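Informe de seguimiento - Comedor vecinal de Drerdale
12/04/2020

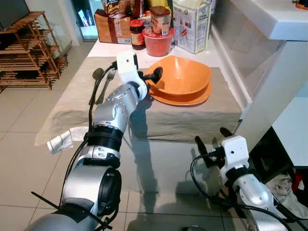
Estimado Iraklis Sotiropoulos: le escribo con mucho gusto para contarle cómo va el comedor, que en marzo pasó a servir a 53 personas mayores gracias a la ayuda de la Fundación Engebretsen. Los menús siguen a cargo de la cocina de Mollau, con sopa cuatro veces por semana, y por fin hemos jubilado la loza vieja - ahora ponemos cuencos anchos de color naranja sobre un plato a juego, con mantel de lino, y las mesas han ganado muchísimo.

Queda pendiente la cámara frigorífica. Floltavden nos ha dado un plazo de tres semanas y, en cuanto llegue, le mandaré la factura junto con las cuentas del trimestre.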